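Falha em garra interrompe demonstrações com braços robóticos em Loronside

Última atualização: outubro, 16h40

Quem passou pelo centro de demonstrações de Loronside nesta semana, talvez com as crianças pela mão e a esperança de ver um robô arrumar a feira, encontrou um aviso simpático na porta e uma equipe um tanto atarefada lá dentro. As apresentações abertas ao público estão suspensas desde que um dos braços do posto de manipulação, montado pela pequena empresa Hokmont, abriu a garra sem que ninguém tivesse pedido e deixou cair a peça que levava. Não houve feridos – é bom dizer isso logo, porque já chegaram à redação mensagens de leitores preocupados.

O episódio aconteceu pouco depois das 11h, durante um ensaio. Segundo a Hokmont, o programa de controle, chamado Grolter, perdeu por um instante a leitura da força nos dedos da garra e entendeu que não havia nada entre eles. Em vez de parar e esperar, como deveria, o braço seguiu para a etapa seguinte e soltou o brinquedo no meio do trajeto. O segundo braço, que trabalha na mesma mesa, continuou a sua tarefa por mais alguns segundos, até que um operador apertou o botão de emergência. 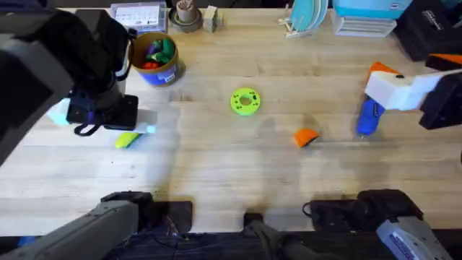 Tempo de leitura: 3 min

Os dois braços dividem um tampo de madeira clara e treinam com legumes de brinquedo, uma rosquinha verde-limão e outras peças coloridas, escolhidas por serem leves e baratas de substituir. É um trabalho paciente, feito de muitas repetições, e quem já tentou ensinar uma criança pequena a guardar os brinquedos há de ter alguma simpatia pela equipe.

"Uma peça leve que cai não machuca ninguém, mas o braço que continua andando quando não sabe o que tem na mão é outra conversa", explicou Johannes Mokoena, responsável técnico do projeto, que nos recebeu com café e bastante franqueza. Ele contou que, ao rever os registros de 400 ciclos anteriores, a equipe encontrou a mesma perda de leitura em 19 deles. Em todos, o sinal tinha voltado a tempo e o programa não chegou a emitir alerta.

A suspeita recai agora sobre um conector do sensor, fornecido pela Eder, que pode sofrer pequenas interrupções quando o punho gira até o limite. A fornecedora informou que recolheu a peça para análise e que prefere não comentar antes do resultado. Enquanto isso, a Hokmont alterou o Grolter para que qualquer falha de leitura, por mais curta que seja, pare os dois braços ao mesmo tempo – uma mudança que, admite Mokoena, poderia ter sido feita antes.

Johannes Khumalo, que cuida da segurança do centro, disse que o público só volta a entrar depois de 1.000 ciclos seguidos sem nenhuma perda de sinal. Ele também pediu que a linha pintada no chão, atrás da qual ficam os visitantes, fosse recuada em 33 centímetros.

As visitas escolares já marcadas serão remanejadas, e as escolas receberão as novas datas por telefone. Quem comprou ingresso avulso pode pedir a devolução na bilheteria ou guardá-lo para quando as portas reabrirem.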